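Small bathrooms: cleaning and storage tips

Limescale on taps

Soak a cloth in white vinegar, wrap it around the base of the tap and leave it for an hour. Rinse well and wipe dry. Don't do this on brass or on anything with a colored coating – test a hidden spot first if you can't tell. For the shower head, fill a sandwich bag with vinegar, tie it on with a rubber band and leave it overnight.

Vinegar must never go anywhere near bleach. If you used bleach in the room that morning, wait a day.

Grout

Baking soda and a little water, mixed to a paste, does most floors. Use an old toothbrush and work in short strokes. For wall grout that has gone gray all over, a grout pen is quicker. The one I bought did 76 tiles before it ran dry, and the lines have held since May.

The top of the toilet tank

Every small bathroom ends up using the tank lid as a shelf. Stones and other small things can live up there, but keep them few and keep them off the flush button. Lift each one when you wipe the lid. Dust and hairspray make a ring that sets hard, and then you need a plastic scraper to get it off.

Rough stones can scratch a glazed lid. Stick a felt pad under each, the kind sold for chair legs, and change the pads when they get damp. Before you lift the lid to look at the valve, clear everything into a bowl. A chip of stone in the tank can hold the flapper open and the water will run all night.

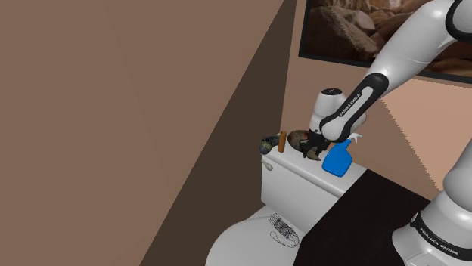 Shelves over the door

The space above the door is usually free. A board 400 mm deep is too much in a narrow room, so have it cut down to half that. I used a pair of Stolari brackets left over from the hallway and painted them to match the wall. Spare towels and toilet paper go up there, nothing heavy.

Mold on the ceiling

Run the fan for 20 minutes after a shower with the door closed and the window open a crack. Wipe the ceiling dry with a flat mop once a week in winter. If spots come back in the same corner, check the loft above it for missing insulation before you repaint.

Last updated 12th September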